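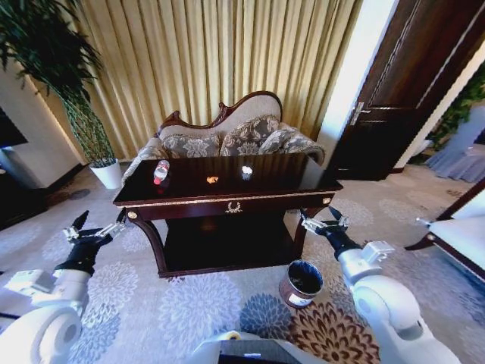
April 17, 2024
Volach living room, table clearing by remote control

Purpose: to record demonstrations of the table-clearing task for the Parisi set. The instruction text remains "clear the table into the bucket". Items are the bottle with the red cap and small crumpled pieces, placed by hand before each run. The bucket stands on the carpet at the front right of the table.

The operator is to begin with both grippers open and outside the table edge. Small pieces are assigned to the right arm. The bottle is assigned to the left arm, which must bring it across to the right before release. Runs in which an item is pushed along the varnish are to be kept and marked "slide", as agreed in March.
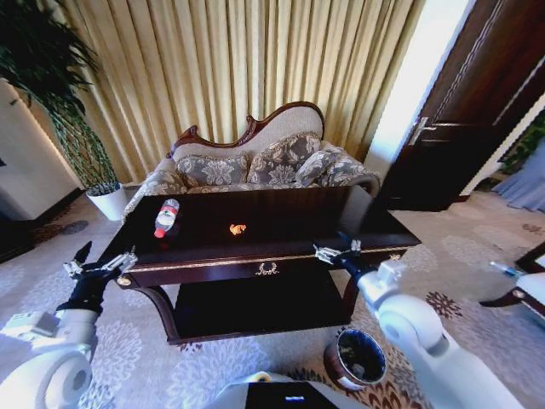

The order of items is left to the operator, although the bottle should be taken last where possible. Its cap points to the front left, and the wrist must be turned before the fingers close – a straight approach from the side tends to roll it. Operators are asked to pause for 500 ms above the bucket before opening the gripper. The earlier recordings lack this pause, and the Drirnex segmenter splits them in the wrong place.
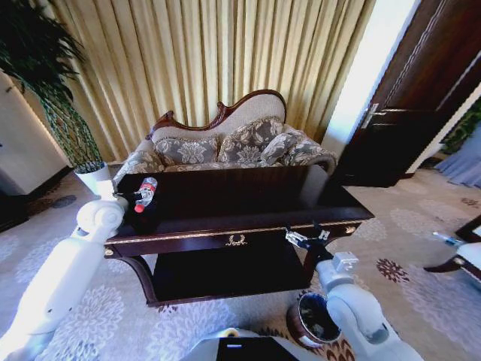
Reflections on the table top remain a concern for the head view. Exposure is to be locked at the start of each session and the value entered in the log. The curtain is to stay closed.

Session total: 41 runs accepted, against a target of 80. The Broseo store now holds 3,064 runs for all rooms.

Outstanding: check the left arm's joint limits near the table corner; repeat the "slide" labelling with a second reader.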